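From: Kirstin Farquharson
To: seed-terms list
Date: 10 Feb 2018
Subject: Re: [seed-terms] Pro rata threshold in the Prarora note

Wilma Pollock wrote:
> The draft gives pro rata rights to any holder who put in 200 thousand
> or more. Parry asked for 300. Before I answer them I would like to know
> whether the list thinks the higher number changes anything, given that
> the note converts at the next priced round anyway. Also, does the
> discount apply before or after the option pool increase? The draft
> is silent.

Wilma,

Taking the threshold first. At 200 thousand, every holder on the current schedule qualifies except the two smallest. At 300 thousand, only Parry and the Waltville fund do. The higher number therefore changes who sits in the next round, and conversion does not cure that. The pro rata right in section 4 is written to survive conversion, and it attaches to the holder, so a transfer of the shares does not carry it along.

My preference is to keep 200 and offer Parry an information right in exchange. They get quarterly statements and a budget within 18 days of board approval. That costs the company very little. 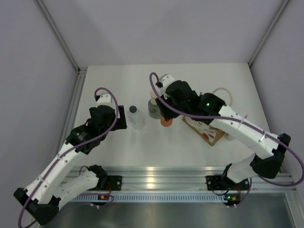
On the discount, silence is a problem. The note says the conversion price is the lower of the cap price and 15 percent off the round price. The cap price depends on "fully diluted capitalization," and that term is defined nowhere in the draft. If it includes the new pool, the holders convert at a lower price per share and the founders absorb the difference. If it leaves the new pool out, the holders are diluted by it with everyone else. Both versions are common. I would pick one and write it down.

The Istutbridge note from April had the same gap. It was closed with one sentence: capitalization includes all issued shares, all granted options, and the unallocated pool as it stands immediately before the round, and excludes any increase made in connection with the round. I suggest lifting that sentence with no edits.

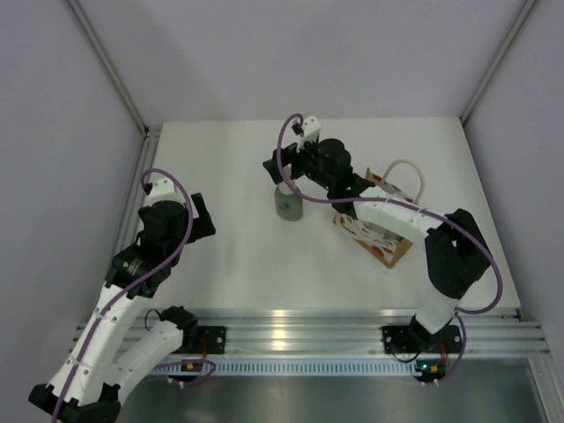 Two-arm cell, both arms on the front rail.

Two smaller items. Section 6 lets a majority of holders by principal extend the maturity date, but section 9 says amendments need the consent of each holder. One of them has to give way. I would add "except as provided in section 6" to section 9. Also, interest accrues on a 365-day year in one place and a 360-day year in another.

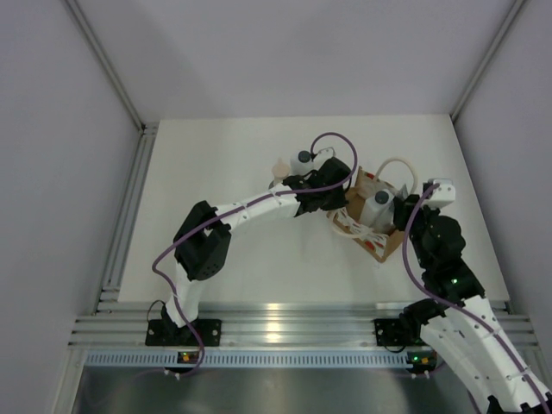

The use-of-proceeds schedule needs tighter wording before it goes to Parry. It now has a single line for "automation equipment," and Parry will ask what falls under it. I would split it into arms, enclosure and test items. The last is for things like the white bottle with the dark gray cap next to the left gripper, and should be booked as an expense. The first two are capital items and belong on the asset register.

I can turn a redline once you confirm the threshold. Please send the current holder schedule with it, as my copy predates the last transfer.

Kirstin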